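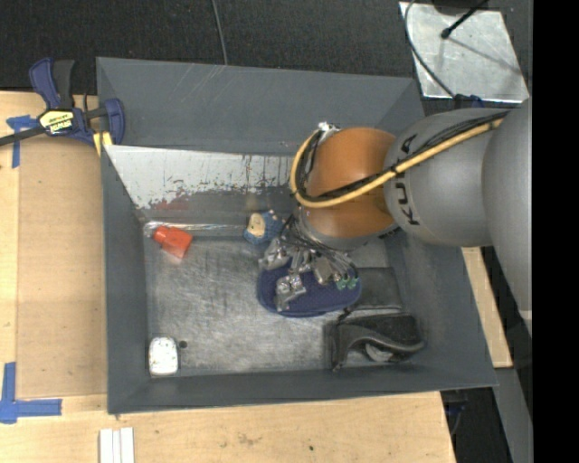 페인트 벗겨진 수납통, 다시 칠하는 법

우리 집 작업실에는 회색으로 칠한 통이 하나 있다. 공구를 던져 넣는 용도인데, 던져 넣는다는 표현에서 이미 짐작하셨겠지만 안쪽 벽이 남아나질 않는다. 새로 사면 그만이라는 분들은 여기서 창을 닫으셔도 좋다. 나머지 분들을 위해 주말 하나를 바쳐 익힌 순서를 적는다.

준비물

사포 120방과 240방, 중성세제, 마스킹 테이프, 금속용 프라이머, 무광 페인트, 작은 스펀지 롤러와 납작붓. 나는 프라이머는 Fliment, 페인트는 Stekum 무광 회색을 썼다. 둘 다 동네 철물점에 남아 있던 것이고 그 이상의 철학은 없다. 다 합쳐서 2만 7천 원이 들었다. 통 값은 묻지 말아 주시기 바란다.

1단계. 비우기

제일 오래 걸린다. 바닥에서 나온 나사를 종류별로 분류하고 싶은 충동이 들 텐데, 그러다 해가 진다. 봉지 하나에 쓸어 담고 넘어가자. 분류는 어차피 12월에도 안 한다.

2단계. 닦기

세제를 푼 미지근한 물로 안팎을 닦고 완전히 말린다. 모서리에 낀 기름때는 헌 칫솔로 긁어낸다. 기름이 남은 자리에는 페인트가 붙은 척만 하다가 한 달 뒤에 껍질처럼 일어난다. 나는 첫 번째 시도에서 이 사실을 배웠다. 그러니까 이 글은 두 번째 시도에 관한 글이다.

3단계. 긁힘인지 자국인지 구별하기

하얀 줄이 보인다고 다 긁힌 것은 아니다. 다른 물건의 칠이 묻은 자국도 많다. 손톱으로 훑어서 걸리지 않으면 젖은 매직 스펀지로 먼저 문질러 본다. 운이 좋으면 여기서 작업이 끝난다. 나는 운이 좋았던 적이 없다.

4단계. 사포질

들뜬 칠은 120방으로 밀고, 경계가 만져지지 않을 때까지 240방으로 다듬는다. 멀쩡한 면도 광이 죽을 정도로는 문질러 준다. 마스크는 꼭 쓰자. 벽이 비스듬한 통은 위에서 아래로 한 방향으로 밀어야 얼룩이 덜하다. 오래된 통이라 납 성분 페인트가 의심되면 사포를 대지 말고 다른 취미를 알아보시길.

5단계. 프라이머

맨 금속이 드러난 곳부터 얇게 바른다. 두껍게 한 번 바르고 끝내려는 마음은 이해하지만 결과는 눈물 모양으로 흘러내린다. 건조 시간은 깡통에 적힌 대로 지킨다. 내 것은 두 시간이었고, 나는 한 시간 반 만에 만져 보았으며, 그 지문은 지금도 거기 있다.

6단계. 칠하기

모서리와 이음새는 붓으로, 넓은 면은 롤러로. 안쪽 벽부터 칠하고 바닥을 마지막에 칠한다. 바닥부터 칠하면 팔꿈치가 회색이 된다. 얇게 세 번, 매번 완전히 말린 다음에. 첫 번째 칠은 반드시 형편없어 보이니 그때 가족에게 보여 주지 말 것.

7단계. 기다리기

겉이 말랐다고 다 마른 게 아니다. 최소 일주일은 비워 두라고들 한다. 블로그 이웃 Gilmar Dantas 님은 12일을 기다린다는데, 그분은 작업실에 통이 여러 개 있는 모양이다. 우리 집은 나흘째에 누군가 망치를 넣었다. 범인은 밝히지 않겠다.

자주 받는 질문

스프레이로 하면 안 되나요?
된다. 다만 깊은 통 안쪽에 뿌리면 가루가 되돌아와 표면이 까슬까슬해지고, 그걸 다시 갈아 내야 한다. 바깥면만 스프레이로 하는 절충안도 있다. 환기는 충분히.

바닥에 뭘 깔면 덜 벗겨지나요?
고무 매트를 잘라서 깔면 훨씬 낫다. 벽에서 손가락 하나만큼 작게 재단해야 꺼내서 털기 편하다. 다 칠하고 나서야 이 생각을 했고, 매트는 아직 현관에 둘둘 말려 있다.

남은 페인트는 뚜껑을 꽉 닫아 서늘한 곳에 두고, 뚜껑에 색 이름을 써 놓는다. 다음번에 필요하다.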